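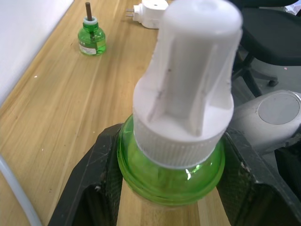
Accueil | Actualités | Presse | Contact

Cuvow présente Zovness, son kit de préhension à deux doigts

C'est avec une grande joie -- et un peu d'impatience, avouons-le ! -- que toute l'équipe de Cuvow vous annonce l'arrivée en juin de Zovness, pensé pour les petits ateliers qui manipulent recharges, flacons et bouchons nervurés. « Nous voulions un outil qu'on ait plaisir à installer soi-même », confie Mercedes Guzmán, directrice produit. Première série : 81 kits, à quelque 4 000 euros.

Partages : 37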